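Rindthorpe Color Terms, release 2

README

Contents

Rindthorpe Color Terms is a table of English color names as used in mail-order catalogs for house paint, yarn and floor covering. Each row gives one name, the catalog it came from, the product group, and a basic color term assigned by two readers. The release has 2000 rows from 279 catalogs. Release 1 had 1000 rows and covered paint only.

Files

terms.csv main table, UTF-8, comma separated, one header row
catalogs.csv one row per catalog, joined on catalog_id
disputed.csv rows where the two readers disagreed (288 rows, also present in terms.csv)
CHANGES.txt differences from release 1

Columns in terms.csv

term_id integer, stable across releases
name color name as printed, original capitals kept
catalog_id key to catalogs.csv
group paint, yarn or floor
basic one of eleven basic terms: black, white, red, green, yellow, blue, brown, purple, pink, orange, gray
modifier light, dark or empty
reader_a, reader_b label given by each reader before discussion

Labeling

Hiyori Matsuda and Blagoje Matić labeled all rows separately, working from the printed swatch where the catalog had one and from the name alone where it did not. The column has_swatch in catalogs.csv records which case applies. Disagreements were settled by Rocío Huenchumán, and her decision is the value in basic.

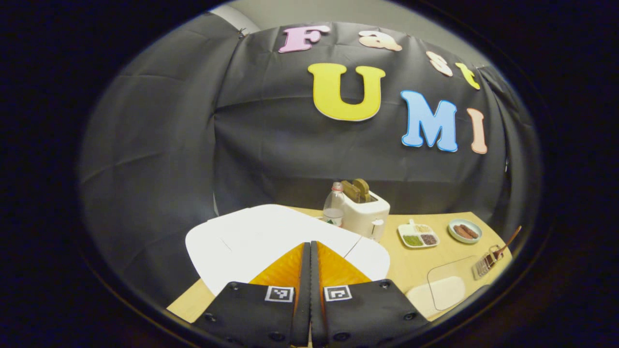
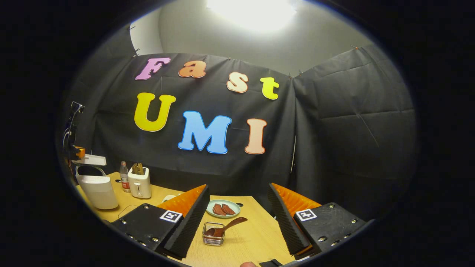 The border between orange, yellow and brown produced most of the disputed rows. Names such as Amber, Saffron and Honey Oak move between the three terms depending on product group, and readers were told to ignore the group when assigning basic. A strong color is labeled by hue alone, so the ribbed wedges in the second picture would be orange with an empty modifier. The pale tabletop behind them is the harder case: as a floor swatch, one reader would tend to enter it as light brown and the other as light yellow. Under the release 2 rule, wood tones with a visible yellow cast go to yellow with modifier light. Rows labeled under the older rule were relabeled, and their previous values are listed in CHANGES.txt.

Known problems

Lindau catalogs print swatches on uncoated stock, and the grays read warmer than in other sources. Drastus reuses the same name for different swatches in different seasons; these are kept as separate rows. Accented characters in names from Hallgrímsson were lost in release 1 and have been restored.

Contact

Corrections go to Tài Lâm. Please quote term_id and catalog_id.

Last updated 2025-12-03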